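Demo diary: the kitchen that isn't there

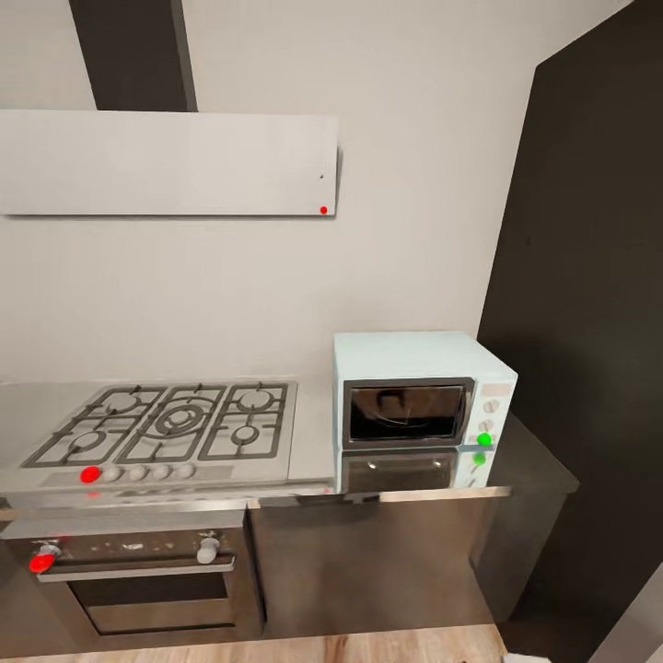 Last modified: June, 11.40 pm

Day four on the Dellar kitchen, and I have still not cooked anything. I have turned knobs. I turned knobs before breakfast, I turned knobs after lunch, and when I shut my eyes on the bus I could see red dots.

The Dellar kitchen lives on the second machine along, the one with the noisy fan, and it is much nicer than mine. Five burners, one of them big enough for a wok. Mine has four and one of those has to be lit with a match. Nothing in Dellar has ever been spilled. The floor has wood grain and no crumbs. I caught myself feeling envious of a range hood.

The job today was the leftmost knob on the cooktop. I hold the controller, the arm in the simulator follows my hand, and the whole attempt is saved so that the policy can be trained on it later. Reach, line up, close the fingers, turn, let go, back off. It is the letting go that ruins me. I open my fingers with a sort of flourish, apparently, and the knob gets a little flick on the way out. Three people have now told me this and I can't feel myself doing it. I watched a replay and there it was, like somebody putting down a teacup in a play.

By the time the tea ran out I had 57 good ones. Skallitz wants 2,000 across all the tasks, and it wants them "varied but clean", a phrase I have been turning over all week. If I come in from the left every time, they are not varied. If I come in from anywhere interesting, I clip the knob next door, and they are not clean.

In the afternoon I moved down to the left oven knob, which sits low enough that the arm has to fold up on itself to get there. Attempt 141 was a beauty. Straight in, quarter turn, out again without a tremor. I sat back, very pleased, and found I had not pressed record. I said a word the headset microphone did pick up, so that part at least is on file.

The pale oven thing on the right is tomorrow. It has the two green dots, one near the other, and I expect to grab the wrong one for most of the morning. I tried it for ten minutes before packing up, just to see. From where the view is fixed I find it hard to judge how far out those controls are, and I kept closing on thin air with great confidence. The person at the next desk says to look for the shadow of the fingers. I looked. I closed on thin air again, but with better information.

Long argument over sandwiches about whether we should slow down. One camp says the robot copies whatever you give it, so if you dither it will dither. The other camp says that if you go fast it learns to go fast and wrong. I am in the first camp on good days. I did suggest that I might simply be a bad cook and a bad teacher of cooks, and that the two should be kept apart, and was told to go and reset my scene.

Fistirton have asked for the Gondal layout as well, once this one is done. I have only seen it over someone's shoulder. More drawers. I don't want to think about drawers.

Notes for the morning, or I'll forget:

Check the record light. Check it again.
Lower the chair, my elbow hits the armrest on the oven reaches.
Ask whether the failed grasps on the cooktop knob are being kept or binned. I'd like some of them binned.
Wrist brace is in the blue bag.

Got home late and went to make an egg. Stood at my own cooker, took hold of the knob, turned it, and then opened my hand very slowly and drew it straight back before doing anything else. The gas wasn't lit. Had toast.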